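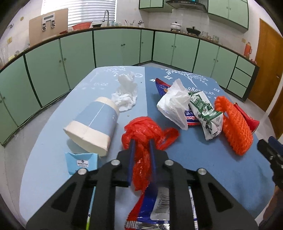

Figure 3. Waste-sorting task on the cloth-covered table, kitchen site. The gripper holds a crumpled red plastic bag.

Filed under: Home Builds, Manipulation | 17 shares | 3 comments

4.2 Thin and deformable items

The grippers were built in a shared workshop in Wultirley and used by hand at two sites, the workshop bench and a domestic kitchen. Both units share one body design, a black plastic shell closed with screws, and differ only in the spring behind the finger carriage. The stiffer spring is referred to below as the Herville setting, after the street where the first version was assembled.

Household waste was chosen for the second round of trials for its mix of stiffness and weight. A tipped paper cup or a cardboard cylinder on its side presents a clear pair of contact surfaces. A plastic bag does not. Its outline changes when a finger touches it, and the closed width of the fingers says little about how much material lies between them. In Figure 3 the bag is bunched above the fingers while the rest trails down through the open middle of the gripper. Trailing material of this kind was logged separately from the grasp itself, as it can catch on neighboring items during transport.

The kitchen layout was left deliberately untidy. Snack wrappers, a flattened milk carton, crumpled tissue and an orange foam fruit net were on the table together, with some items overlapping. The printed cloth was kept in place. Its leaf and star motifs gave the segmentation step more trouble than the plain bench surface did, and small pale items were the most affected.

Across both sites we logged 163 grasp attempts, of which 52 involved bags or wrappers. Each attempt was labeled by one operator and checked by a second. An attempt was counted as held if the item stayed between the fingers from lift to release. The full log comes to 3,272 labeled frames after blurred frames were removed.

Two failure types were common with film plastics. In the first, the fingers closed on a single fold and the bag slid out during the lift. In the second, the bag was held but a loose end dragged a lighter item along with it -- usually tissue or another wrapper. Lowering the approach height reduced the first type and made the second worse. The Herville setting had little effect on either.

Simão Correia suggested a short pinch-and-twist motion before the lift, which gathers loose film toward the fingers. It was added in June, too late for the bench trials, and the kitchen results with and without the twist are therefore reported separately in Section 4.3. The finger geometry was unchanged between the two conditions. Drawings for the body and both spring carriers are in Appendix B.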